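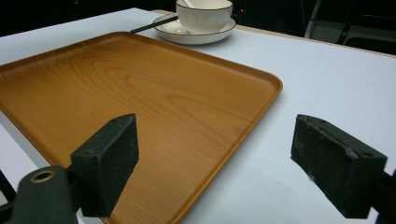 Pinza manual con dedos acolchados: montaje, ajuste y primeras grabaciones

Esta guía cubre el montaje de la versión de taller de la pinza Rulen, accionada a mano y con cámara solidaria al cuerpo. Se da por hecho que las piezas ya están impresas y repasadas. La electrónica se limita a la cámara y su cable.

Material

Cuerpo y gatillo impresos
2 brazos con orificio para perno
2 soportes de almohadilla
Plancha de espuma densa de celda cerrada
Pernos M4 con tuerca autoblocante
Casquillos de latón
Muelle de retorno
Adhesivo de contacto
Cámara con lente gran angular y cable USB

1. Casquillos

Repase el orificio del extremo de cada brazo con broca de mano. El casquillo debe entrar a presión, con el soldador a baja temperatura y sin forzar. Si queda inclinado, el brazo cabecea al cerrar y no se corrige apretando el perno. Deje enfriar antes de pasar el eje.

2. Brazos y gatillo

Monte los dos brazos sobre el cuerpo y apriete hasta eliminar la holgura lateral. Afloje después un cuarto de vuelta. Ambos deben caer por su propio peso con el muelle desconectado. Conecte el muelle y accione el gatillo varias veces; el recorrido tiene que ser simétrico. En las piezas del lote de mayo el tope izquierdo sale alto y hay que limarlo.

3. Almohadillas

Corte la espuma con cuchilla nueva y regla metálica. Pegue primero sobre el soporte, prense y espere el tiempo que indique el fabricante del adhesivo. Los taladros pequeños del extremo superior se hacen al final, con el conjunto seco. Las caras interiores quedan enfrentadas y paralelas en posición cerrada. En abierto es normal que diverjan.

La espuma se raspa con el uso y coge polvo. El desgaste superficial no afecta al agarre; cambie la almohadilla cuando aparezca el soporte o cuando se despegue una esquina. Para limpiarla basta cinta de carrocero. El alcohol ataca algunos adhesivos.

4. Cámara

Fíjela de modo que las dos almohadillas entren por los lados con la pinza abierta del todo. Enfoque sobre la mesa a la distancia de trabajo y bloquee la lente con una gota de esmalte. Desactive la exposición automática: con mesa blanca y fondo oscuro, la imagen oscila cada vez que se gira la muñeca.

5. Mesa de prueba

Una superficie blanca mate y luz cenital son suficientes. Conviene mezclar objetos de geometría distinta: una bandeja de canto levantado, un cuenco con su plato, una cuchara, un palillo. La bandeja satinada refleja las luces del techo y sirve para comprobar la exposición. El palillo es la prueba más exigente de paralelismo, ya que rueda si una almohadilla toca antes que la otra.

6. Grabación

Empiece cada toma con la pinza abierta y quieta. Aproxime, cierre, levante, deposite y vuelva a abrir. Las tomas deben ser cortas, de hasta 32 segundos. Con 1.800 cuadros por minuto (30 por segundo) el movimiento lento queda bien resuelto. Descarte las tomas en las que el cable tire del cuerpo.

Revisión

Tras cada sesión compruebe el apriete de los pernos y el pegado de las almohadillas. Si el cierre se descentra, repita el paso 2 antes de tocar la cámara.

Última revisión: 17 de marzo de 2022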